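Comparing two finger pads on fluffy knitwear

In this tutorial I explain how to compare finger pads for a hand-held gripper when the garment has long pile. Smooth cotton tells you very little. A fluffy cardigan shows the differences in the first minutes.

You need the gripper, two sets of pads (I used the ridged ones and the flat ones from Bostier), a soft blanket to work on and a notebook.

1. Lay the garment flat and fold its upper part over.
2. Open the jaws fully and come down from above, slowly.
3. Close on a single layer, lift a little, wait, and put it down.
4. Repeat 7 times on the same spot, then change the pads.
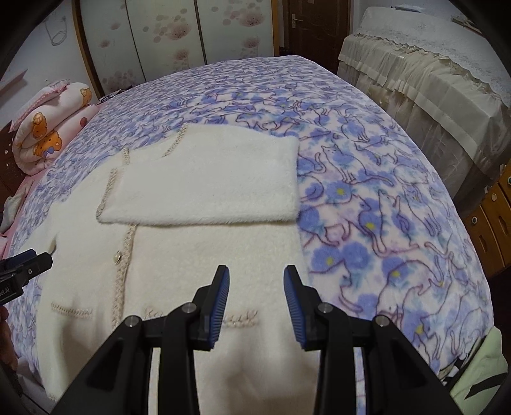
Please stay away from the braided trim in the first round. It is stiffer than the knit and every pad holds it well, so your results will look too good. Buttons are for a later test.

Ridged pads take the pile easily but sometimes let go with a few hairs between the ridges. Clean them with tape before each new set. My colleague Iwona Kozłowski prefers a dry brush, which also works.

If the jaws catch the blanket together with the garment, write it down as a miss and start that lift again.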